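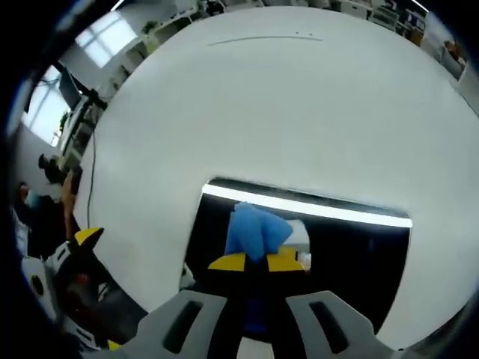
# Tuchaufnahmen am Ausschnitttisch: Greifervergleich

Kategorie: Datensätze > Handgeführte Greifer > Textilien

Suche im Repository … Suchbegriff eingeben

Schön, dass ihr hergefunden habt! Diese Datenkarte gehört zu unserem kleinen Vergleich zweier handgeführter Greifer, die wir bei Skulel seit April nebeneinander benutzen und die inzwischen jeder von uns einmal verflucht und einmal gelobt hat. Der Ordner ist gewachsen, wie solche Ordner eben wachsen, und ich versuche hier aufzuschreiben, was man wissen sollte, bevor man mit den Aufnahmen etwas anfängt. Wer nur die Ordnerstruktur sucht, darf gern nach unten springen.

## Worum es geht

Gegriffen wird ein blaues Tuch, und zwar durch die rechteckige Öffnung in der weißen Tischplatte. Das klingt harmlos, aber weicher Stoff in einem engen, dunklen Schacht ist für Greifer wie für Kameras eine ziemliche Zumutung (genau deshalb haben wir ihn genommen). Wir wollten wissen, mit welchem der beiden Griffe man besser an den Stoff herankommt, wie oft die Fingerspitzen an der Kante hängen bleiben und ob die Weitwinkelkamera die Falten noch brauchbar zeigt, wenn von innen eine Leuchte dagegenhält.

- **Trernari**: graues Gehäuse, zwei Arme mit länglichen Aussparungen, gelbe Fingerkappen
- **Skivero**: schwarzer Griff, helles Gehäuse, ebenfalls gelbe Spitzen

Beide werden von Hand geführt. Manche Durchgänge sind zu zweit aufgenommen, dann arbeitet eine Person mit dem einen Modell und die andere mit dem zweiten am selben Stück Stoff.

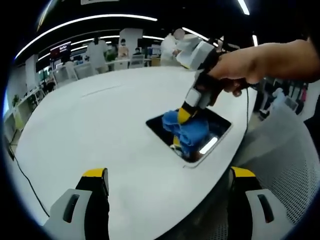
*Skivero am Tuch in der Öffnung, vorn die Finger des zweiten Greifers.*

## Was drin ist

Insgesamt 30 Durchgänge, davon 18 zu zweit. Jeder Durchgang hat seinen eigenen Ordner mit Video, Greiferöffnung und einer kleinen Notizdatei. Die Notizen stammen größtenteils von Ilse Geerts, die beim Mitschreiben wunderbar genau ist, und zum kleineren Teil von mir, was man leider merkt.

```
aufnahmen/
 solo/
 paar/
kalibrierung/
notizen/
```

Die Kalibrierung bitte immer aus dem mitgelieferten Ordner nehmen! Gijs Schouten hat sie nach dem Umbau der Kamerahalterung neu gerechnet, und mit der alten Datei liegen die Fingerspitzen sichtbar neben dem, was man im Video sieht.

## Unsere Eindrücke

Der Trernari liegt ruhiger in der Hand und schließt gleichmäßiger, braucht aber Platz, und in der Öffnung ist der Platz nun einmal knapp. Mit dem Skivero kommt man von der Seite leichter heran, dafür ermüdet das Handgelenk schneller, vor allem bei schrägem Ansatz. Frans Stevens sieht das übrigens umgekehrt, er hat allerdings auch die größeren Hände. In 5 Durchgängen ist der Stoff abgerutscht; die haben wir mit dem Vermerk `slip` drin gelassen, für die Auswertung sind sie fast die spannendsten.

## Bekannte Macken

- Das Leuchtband in der Öffnung überstrahlt je nach Blickwinkel die Kante. Eine kürzere Belichtung hilft, macht aber den Schacht noch dunkler.
- Durch die starke Verzeichnung biegt sich der Tischrand. Vor jeder Längenmessung entzerren!
- In 2 Paar-Durchgängen sind die Zeitstempel der beiden Greifer gegeneinander verschoben. Der Versatz steht in der jeweiligen Notizdatei.
- Im Hintergrund läuft normaler Betrieb mit Leuten und Bildschirmen. Bitte vor einer Weitergabe noch einmal auf Gesichter durchsehen.

## Nutzung und Kontakt

Intern frei verwendbar, auch für die Kolleginnen und Kollegen bei Van Rooij. Wer etwas daraus veröffentlichen möchte, schreibt vorher kurz an Eluned Hopkin, sie antwortet schnell und freundlich. Fehler in den Notizen gern direkt als Ticket an mich.

Toon Hendriks, Stand 29. August 2025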